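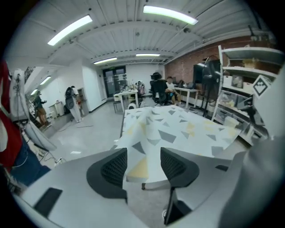

How to Fold a Flat Sheet on a Table

A flat sheet is much easier to fold on a table than in the air, and you don't need a second person. Any table with a smooth top will do. Clear it first and wipe it down.

1. Spread the sheet over the table with the printed side down. Let the extra hang over the edges. Find all 4 corners before you do anything else.

2. Work out the ridges. Put both palms in the middle of the sheet and push toward the sides. If a ridge won't move, lift the nearest edge, give it a shake and lay it back down.

3. Fold the sheet in half lengthwise, matching the corners first and then the long edges. Smooth from the fold outward — going the other way pushes a bubble into the crease.

4. Fold in half lengthwise again. You should have a long strip that fits on the table, or nearly so. On a short table, let one end hang and pull it up as you go.

5. Fold the strip from one end in thirds, then in half. Press down with your forearm after each fold.

Geometric prints help here. With triangles or stripes you can line up the rows and see right away if a fold is crooked. On plain sheets, use the hem as your guide.

A sheet 245 cm long folded this way will fit a shelf 50 cm deep with room to spare. Store it with the folded edge facing out, and put the matching pillowcases inside the last fold.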